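Tamsin Fitzsimmons
@tamsin_huslow · 2025-05-27

1/ Cloth folding by hand-held gripper, notes from the Huslow data floor. No robot does the work at this stage. A person folds with a gripper in each hand, the grippers log jaw width and pose, and the policy is trained on that.

2/ Target for the shirt task is 467 usable demonstrations. We have 233. A good one takes around 20 seconds.

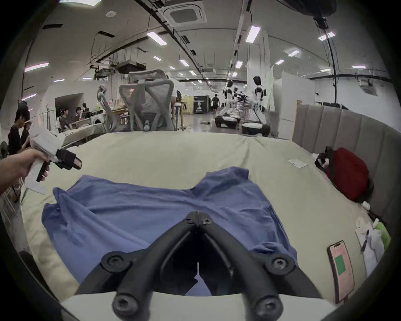 Jaws over the blue T-shirt, wide-angle view from the gripper.

3/ Start states matter more than I expected in March. If every shirt starts flat, the policy never learns to deal with a bunched one. So we now crumple it between runs — properly, no neat heaps.

4/ Commonest reject is speed. People fold at the pace they fold at home and the tracking drops out. Second commonest is closing on two layers when you wanted one.

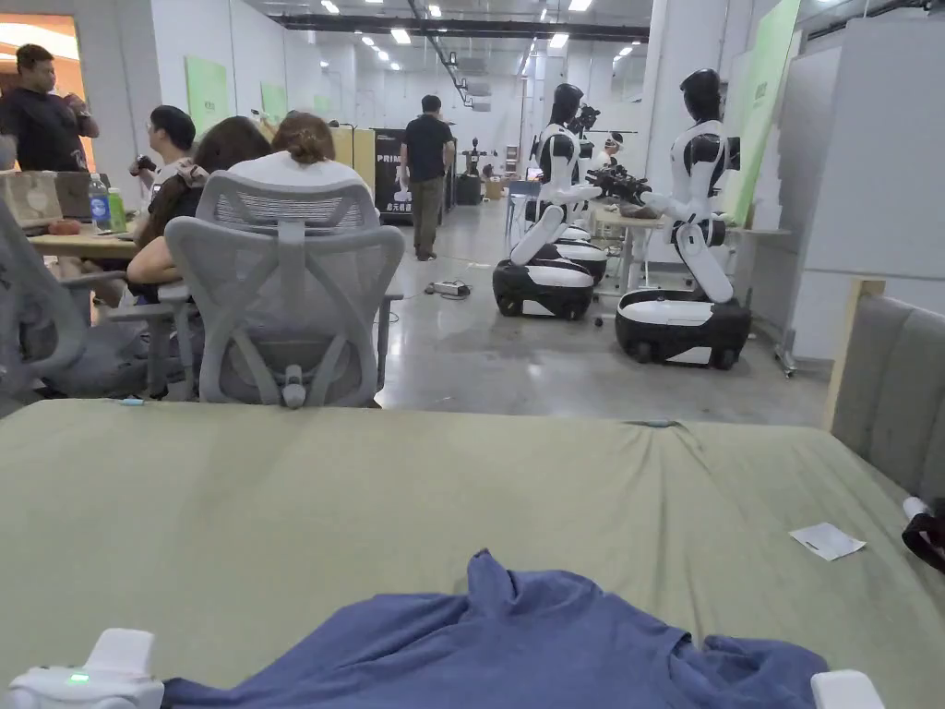 Blue cloth bunched at the near edge, a gripper either side.

5/ We tried the same task by remote control with the Wirnus rig. It took 6 times as long per fold, and the operators hated the lag. Still useful for fine corrections — Kohlhase has the comparison.

6/ Next up: towels, then long sleeves. Fallberg wants socks. Fallberg can wait.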